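Brevness wants to teach kitchen robots by hand. The numbers need a closer look

MIRKENBY — A small automation firm says it can get a pair of robot arms to do simple kitchen jobs without writing a line of code for each one. A person steers the arms through the job, over and over, and software learns from the recordings. Brevness has been telling cafeteria operators about the approach since August, and its sales sheet leads with one figure: 2,104 recorded runs.

What the sheet leaves out is how many of those runs were any good. Asked, the company said it keeps "the clean ones" and would not say how many that is. It also would not say how often the arms finish a job when no one is at the controls, and that is the number a kitchen manager would want before signing anything.

The task Brevness talks up most is unloading steamed buns onto a plate. It sounds easy. Buns are soft, they dent, and a gripper that squeezes a little too hard leaves a mark that customers will notice. A person running the arms from a few feet away has to judge all of that by eye. 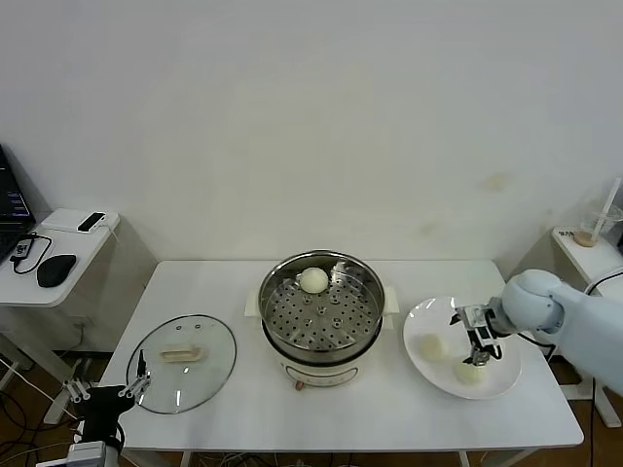
Two buns on the plate and one still in the steamer. The next view is from a small camera down at the gripper.

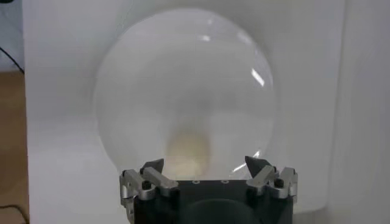
Lesia Hordiienko, who trains operators for the company, does not oversell it. A new operator needs 31 practice runs before the recordings are worth keeping, she said, and some people never get smooth enough. "If your hand shakes, the robot learns the shake," she said. "You can't clean that up later, or I haven't seen anyone do it well."

She also conceded that most of the recording has been done with one steamer and one type of bun. Move the pot to a different counter, or swap in a bigger lid, and there is no promise the learned version will cope. Brevness says more variety is coming. It gave no date.

The company's answer to most questions is more data. It wants to reach 4,000 runs before it offers the system to paying customers, and it has asked Kuusk, a catering supplier, to lend kitchen space for the second half of the work. Kuusk confirmed the talks but said it has not agreed to anything.

Even at 4,000 runs, the cost side is murky. Every recording takes a trained person's full attention. The same person could plate the buns with a pair of tongs and be done sooner. Brevness argues that the labor is paid once and the skill is then copied to any number of machines. That may be so, but it depends on the skill carrying over from one kitchen to the next, and the firm has shown no results on that point.

A rival, Dullia, dropped a similar project after 2 years and went back to fixed equipment. It declined to comment.

Brevness plans an open demonstration in Mirkenby. The company has not decided whether the arms will run on their own that day or with an operator at the controls.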